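Ticket 702: White child-resistant cap turns but does not open
Product group: Meltier bottles and closures
Opened: November 4, 2023
Status: Solved, waiting for replacement cap
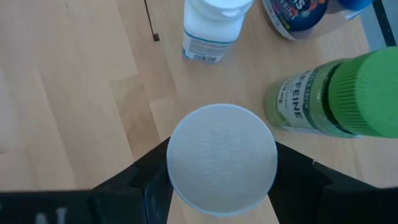

Hello Meltier support,

I am writing about the white bottle cap with raised writing on the flat top. I have ordered these bottles from the Narkent shop since September and I use them for vitamins and other tablets at home. English is not my first language, so please ask me if some part is not clear.

The problem: when I turn the cap to the left, it goes round and round and makes a clicking sound. It does not come up. I can turn it as long as I want and the result is the same. When I turn it to the right, it feels tight for a moment and then it clicks also in this direction.

I keep several bottles together on a wooden table, one of them is a green caffeine bottle and one has a dark blue label. Those open normally. I mention it because I first thought that my hands were too weak that day, but with the other bottles I had no difficulty.

What I have tried until now:

Pressing down and turning. The writing on the cap is white on white and I can't read it well, but I know this type of cap and I suppose it says push down and turn. I pressed with my palm. It still clicked.

Rubber glove. Better grip, same clicking.

Warm water over the cap for 2 minutes, then I dried it with a towel. No change.

I have not used a knife or pliers. I do not want to damage the bottle, it is almost full.

Could you please tell me what to do next?

Reply from Meltier support

Thank you for the clear report. A cap of this type has two parts, an outer shell and an inner cap which sits on the thread. The outer one is the part you hold. When you press it down, small teeth on both parts should meet and then they turn together. If you hear clicking while you are pressing, the teeth are touching but they slide over each other.

Please try the following, in this order:

1. Stand the bottle on a folded cloth, on a surface that does not move. Do not hold it in the air.
2. Turn the cap to the right first, with pressure, until it stops clicking or feels firm.
3. Keep the pressure and now turn slowly to the left. Press straight down in the middle. If you press more on one side, the outer shell tilts and only a part of the teeth will catch.
4. If it clicks again, squeeze the rim from two opposite sides while you press and turn.

Please write to us which step helped, or if none of them did. Please also tell us if you see a crack on the rim.

Customer update

I have followed the steps. There is no crack that I can find, the rim is smooth all the way.

Steps 1 and 2 were fine. In step 2 the clicking stopped and the cap felt firm. Step 3 did not work the first time. I noticed that I was pressing more with my thumb, so the cap was going down on one side. I tried again with the flat hand and it moved a little, then clicked.

Step 4 opened it. I had to press quite strongly and I needed 6 attempts. Inside there was some white powder on the thread, I think from the tablets. I wiped it away with a dry cloth.

After cleaning, the cap closes well. But when I open it again, it still clicks for the first half turn before it catches. Is this normal? My neighbour, who is older than me, will also use this bottle, and I am afraid she can't open it.

Reply from Meltier support

We are glad that the bottle is open. Powder on the thread makes the inner cap sit very tight, and then the teeth have to carry more force than usual. The clicking which remains after cleaning shows that the teeth are worn. It will not get better with time, so we will send you 2 new caps of the same size. They will come from our Prosta warehouse, in a padded envelope.

For your neighbour there is also the Adugna cap, which fits the same neck and opens without pressing. Please note that it is not child-resistant. If children visit the home, we ask you to stay with the present type. Write to us which one you prefer and we will put it in the same envelope.

Until the new caps arrive, please do not tighten the old one more than necessary. Turn it until it is closed and stop there.

Customer update

Thank you. Her grandchildren visit often, so please send only the same type. I will show her how to squeeze the rim from two sides.

I have also wiped the threads of my other bottles. One of them had a little powder too, but it opens without a problem. You can close the ticket when the envelope is sent.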